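Lunch First, Questions Later: A Chat with Setsuko Ueda

I got to Setsuko Ueda's kitchen in Flustomdale hungry, which she says is the only way to talk about sandwiches. She has made them for 35 years, first for her kids and then for the little lunch counter she ran with her friend Buppha Kaewsai.

"Everybody asks me about the bread," she told me, laughing. "Ask me about the board! A good wooden board is half the job."

She likes a big one, with room to slice and stack and still set a bit of lemon off to the side (she's a huge lemon person — it goes on practically everything).

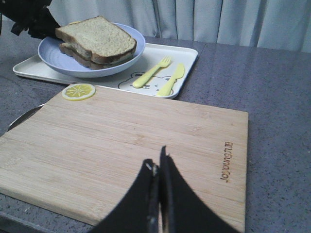

The tray is her other rule. "Board for making, tray for serving," she said. "I don't carry a sandwich out on the board. Buppha does, and we've argued about it since the day we opened!"

On their busiest day, one March, the two of them made 600 sandwiches and closed at 9. Would she do it again? "Oh, in a heartbeat. But I'd wear better shoes."

Then she asked if I wanted mustard, and I put my notebook away.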